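Selholm Guest Rooms: Questions We Often Receive

What time can I arrive?
The rooms are ready from 3 in the afternoon. If you come earlier, you can leave your bags in the small room next to the kitchen and go for a walk. After 9 in the evening the front door is locked, so please send a message before you travel and we will give you the code for the door. The code changes every Monday.

How do I get to you from the station?
Take bus 7 in the direction of Skellard and get off at the stop Thongsuk. It is the stop after the bridge, and the driver does not always announce it. From the stop you walk up the hill, past the bakery, and our gate is the green one on the left side. With a heavy suitcase I recommend a taxi, as the hill is quite steep.

Do I have to take off my shoes?
Yes, in the whole house, also in the hallway upstairs. The floors are old and soft wood, and small stones make scratches which we cannot repair. Please leave your shoes at the entrance and take a pair of slippers from the basket. We have slippers for children too. If you have your own slippers with you, even better.

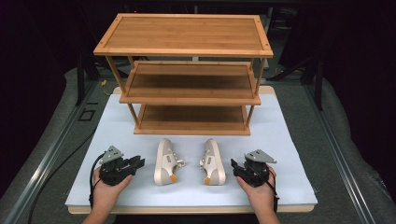 Buppha Kaewkla wrote to us after her stay: I was first a little annoyed with this rule, because I go in and out many times a day. After one day I did not think of it anymore. But please put a chair near the door! My mother is 65 and she does not like to tie her laces standing up.

The chair is there now, and also a long shoehorn on the hook behind the door.

Is breakfast included?
Breakfast is included in all rooms except the small apartment, which has its own kitchen. We serve it from 7 until 10. There is bread, eggs, cheese, fruit, and rice soup on the weekends. If you cannot eat something, tell us the evening before. On the same morning it is difficult for us to buy other things, as the shop in the village opens late.

How much does it cost?
A double room is 129 per night for two persons. An extra bed costs 40. A baby bed costs nothing, but we have only one, so it must be reserved. The price is the same in summer and in winter. In March we are closed for painting and repairs.

Which shoes should I bring for the walks?
For the path along the river, normal sneakers are enough. It is flat and has fine gravel. The path to the Orkutier viewpoint is another matter. The upper part goes over large stones, and after rain they stay slippery for a long time, especially under the trees.

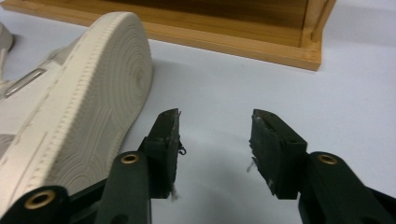 For that path I would take shoes with a deep profile, and a stick if you have problems with your knees. We have walking sticks to borrow. Please do not start later than 2 in the afternoon in the winter months, because it becomes dark early and there are no lamps on the way down. Write your name on the board in the kitchen when you go, and erase it when you are back.

Can I wash clothes?
There is a washing machine in the basement. One wash costs a small amount, which you put in the box on the shelf. The dryer is slow. In good weather it is faster to use the line in the garden.

What about shoes that got dirty?
Please do not put shoes in the washing machine. Behind the house you will find a water tap, two brushes and a bucket. Canvas you can brush with water and a little soap. For suede, let the mud become dry first, then use the dry brush with light pressure. Do not place any shoes directly on the heater, the glue can become soft. Old newspaper to put inside is under the stairs.

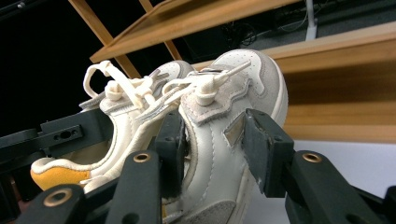

White sneakers with gray suede parts: dry brush only on the gray.

Can I bring my dog?
One dog per room is welcome, in the rooms on the ground floor. Please bring a blanket for it. In the breakfast room dogs are not allowed, but they can wait in the hallway.

What if I must cancel?
Until seven days before arrival you can cancel without cost. After this we keep the price of the first night. Send us an email, please, as we do not always hear the phone when we are in the garden.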